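Lagman plate-racking set – read me first

Hello! If you've got this folder, you're probably about to train something on it, so I'll tell you how I put it together and where it might bite you. Lagman is the washing-up part of the Eva project. I collected it at Livent in December, with two arms working over one dish rack, and it's all about plates: lifting them, passing them between grippers, getting them in and out of the slots.
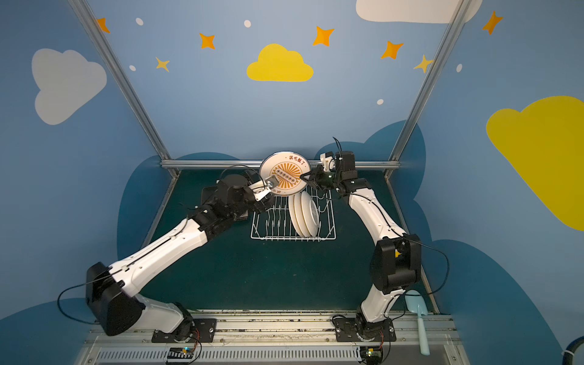

Handovers gave me the most trouble when I was deciding what counts as a good example. I keep any run where both grippers have hold of the plate at some point, even if the operator wobbles a bit. A plate held upright over the rack, one gripper low on the left and the other pinching the right rim, gets the label "shared_hold". I label these by hand, so do shout if you find a daft one!

There are 900 runs in total, with 100 of them kept back for testing. Please don't train on those. Each run has a folder with the video, the joint readings and a one-line instruction in plain English – "put the plate in the rack", that sort of thing. 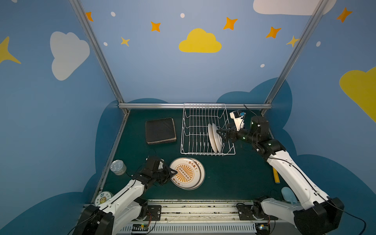

I've left the failed runs in (18 of them) and marked them "fail" in the index, which is handy if you're building something to spot mistakes. Another 11 have a gap in the joint readings, marked "gap". Skip those unless you enjoy patching holes. The Sostetti loader does it for you if you set skip_gaps to true.

Wrist views are stored separately from the fixed view, and you'll want both. The fingers get very close and blurry in the wrist ones, so don't crop too tightly.

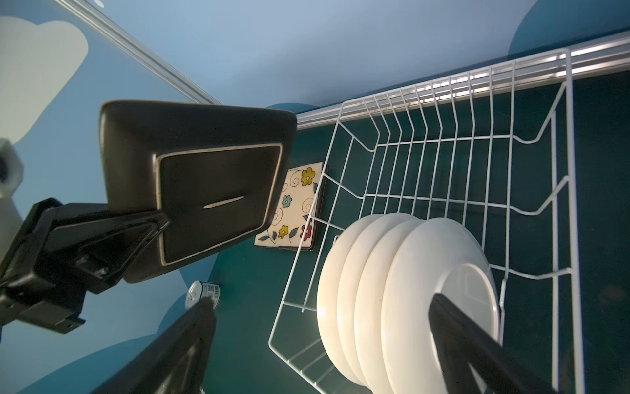
Wrist view: dark square dish held up, round plates standing in the rack.

Last updated 7 January 2019. Fixes go in changes.txt, newest at the top.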